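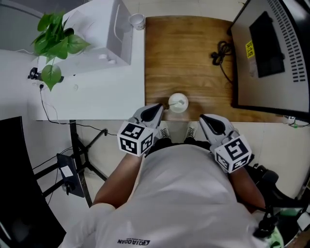

A reader in Liddale writes that her school has an old keyboard with sliders on the front, and she wants to know why moving them changes the sound when the keys stay the same. The keyboard is a synthesizer, and the sliders are the most interesting part of it.

What sound is

Sound is air shaking. When you pluck a guitar string, the string moves back and forth very fast and pushes on the air next to it. That air pushes on more air, and the shaking travels to your ear. Fast shaking makes a high note. Slow shaking makes a low note.

We count the shakes in one second and call the number hertz. A sound that shakes the air 240 times each second is 240 hertz. You could hum that one. A sound at 2190 hertz is much higher, more like a whistle.

Where a synthesizer gets its sound

A guitar has strings and a flute has a tube of air. The kind of synthesizer we are talking about has neither. It makes electricity go up and down in a pattern that repeats. The part that does this is called an oscillator (say "OSS-ill-ay-tor"). The electricity goes to a loudspeaker, the loudspeaker moves in and out, and the air shakes.

When you press a key, you are telling the oscillator how fast to go.

The shape of the pattern matters too. If it goes up and down smoothly, like gentle waves on a lake, the sound is soft and plain. This is a sine wave. If it jumps straight up, stays there, and drops straight down, it is a square wave, and it sounds hollow and a little like an old video game. A sawtooth wave climbs slowly and falls all at once. It sounds bright and buzzy.

What the sliders do

Most sounds are really many sounds at once. A buzzy sawtooth note has a low part, which is the note you would sing, and lots of higher parts on top.

One slider usually works the filter. A filter lets some parts through and holds others back. Set it at 1496 hertz and the parts well above that get much quieter, so the note sounds duller, as if it were coming from the next room. Slide it up to 3275 hertz and more of the buzz comes back. The key you are holding down has not changed, and neither has the note.

Other sliders control how the sound starts and stops. There are often four:

Attack: how long the sound takes to reach full loudness.
Decay: how long it takes to drop a little after that.
Sustain: how loud it stays while you hold the key.
Release: how long it takes to fade when you let go.

A short attack makes a note jump out, like a drum. A long attack makes it creep in, like a violin played very quietly at first.

Try it yourself

You can make a filter with your mouth. Sing "eee" and hold the note. Without stopping, slowly change it to "ooo." Your voice keeps the same note, but the sound gets darker. Your lips and tongue are changing which parts get through.

Now go back the other way, from "ooo" to "eee." Then try it on a lower note.

Words to know

Hertz: the number of shakes in one second.
Oscillator: the part that makes the repeating pattern.
Filter: the part that holds back some of the sound.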